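The Bench Room at Flulside — Gallery
Posted Tue 8 November

Well, we finally have a decent table in the bench room, and I've been promising pictures of it to anybody who'd stand still long enough. The old one was a door on two trestles and it wobbled if you so much as leaned a coffee cup on it. The new one came from Closow in October, flat packed in 3 boxes, and I spent a whole Saturday putting it together on the floor with the radio on. I love it. I'm a grown adult and I love a table!

A bit about the size, as a few of you wrote in to ask. The top is 25 inches deep, which sounded skimpy on paper but lets you reach the back without climbing. It cost $226 with delivery, and the delivery guys carried it up the stairs, so I'm counting that as a bargain.

Anyway, on to the everyday stuff. I didn't style anything or bring out a bowl of lemons. You get the striped wood, which is the part I keep petting when I walk by, and the kind of things that land on a work table in the middle of the day.
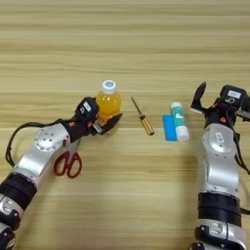 Orange drink, red-handled scissors, and a screwdriver with an amber-yellow handle. I do like how that orange glows against the pale wood.

MacDonald wrote in to say that drinks and tools should never share a table, full stop, and that a sticky screwdriver is how friendships end. The suggestion was a little side shelf at elbow height, with a lip on it, for anything you can sip. Fair enough, and I've gone back and forth on it all week. My side of the argument is that a shelf turns into a second table inside a month, and then you've got two things to wipe down. But I did measure the wall, so make of that what you will.

On the wood, then. The stripes run in beige and tan and a sort of honey color, and I worried they'd be busy to work on. Small screws do vanish a little on the darker bands — I've started using a saucer for those. Everything else shows up fine. I rubbed in two coats of Nistus oil before anything was allowed near it, left it overnight between coats, and the room smelled like a hardware store for days (I didn't mind, other people did).

As for the scissors, they used to have a hook. The hook is still there! They just like the table better, and I've quit fighting it. Same goes for the screwdrivers, which have a perfectly good drawer with a divider in it that I cut myself, 18 slots, slightly crooked at the left end where the saw got away from me. I'd say half of them are in their slots on any given evening.

Still to come when I get around to it: the drawer, the pegboard once it's painted, and the corner by the window where the offcuts live. I want to sort the offcuts before I show that one. If you've oiled a light top like this and it went yellow on you, please write and tell me how long it took, and whether sanding brought it back. The comment box closes after two weeks, but the mailbox on the contact page always works.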